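Minutes, manipulation methods group
Jan 11, 2018
Chair: Napaporn Thammasiri. Minutes: Hamisi Lema.

1. Previous minutes
Accepted with one correction. The August baseline for Travik used the old calibration and should be marked so in the results table.

2. Bedside table task, Trukesari
Lema reported on the comparison between the head view alone and the head view with the wrist view added. Both conditions use the same policy architecture and the same training schedule. The combined set holds 2,427 episodes, of which 1,495 passed the filter for time sync between the two streams. The rest were dropped before training and are kept on the Wiscombe drive.

The main result is that adding the wrist view lowers position error close to the wall, where cords hang beside the table. On the open part of the tabletop the two conditions do not differ by more than the spread between seeds. Thammasiri asked whether the gain comes from the second viewpoint or only from the extra pixels. Lema has not separated the two. A control run with the head image fed in twice was agreed.

Views of the table from the head and the wrist:

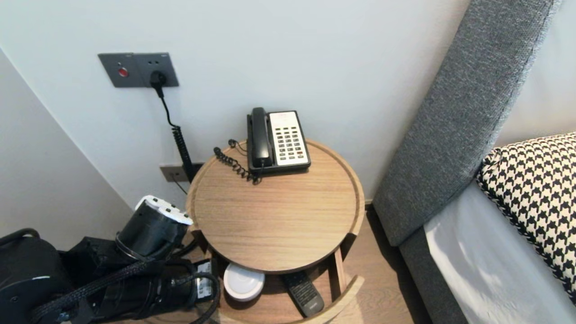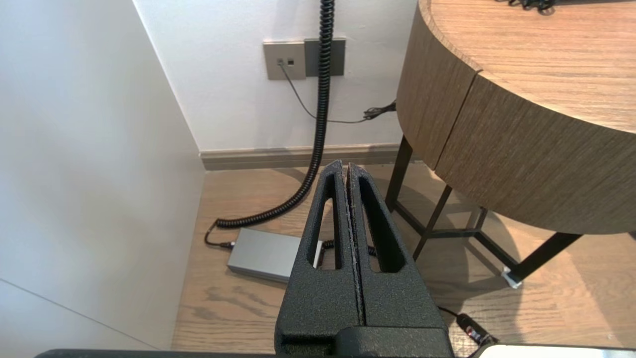
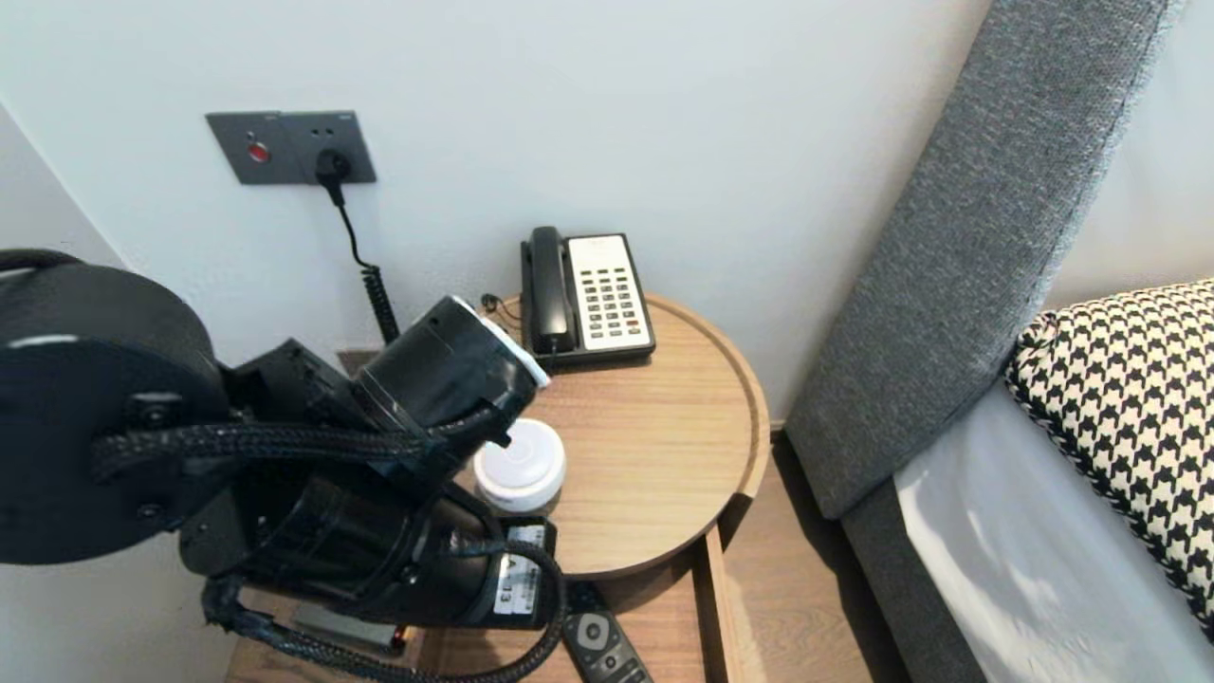 Discussion of coiled cords followed. The segmentation step labels a coil as several short objects, and the planner then finds gaps between them that it should not use. Lema proposed merging segments by direction and spacing before planning. Thammasiri preferred to treat the whole hanging region as blocked - simpler, and it can be tested on data already held. Agreed to try the blocked region first and to report reach failures separately from contacts.

The order of training was also raised. At present the wrist stream is switched in after 2,000 steps. This value was carried over from the Győri setup and has not been tuned here. Left as is for the control run so that only one thing changes.

3. Evaluation protocol
Each condition to be run for 30 trials per start pose. Start poses to be drawn before the session and stored with the seed. A trial stopped by the operator counts as a failure, whatever the cause. Lema noted that this will make the new numbers look worse than the August ones. Accepted - the write-up will state the change in rule.

4. Actions
Lema: control run with doubled head image; blocked-region planner.
Thammasiri: revise the protocol sheet; correct the Travik entry.
Both: check the dropped episodes for a pattern in the sync errors.

5. Other business
Disk space on the Wiscombe drive is low. Raw wrist video to be compressed once checksums are confirmed.

Contact the methods group | Copyright 2018 | Back to top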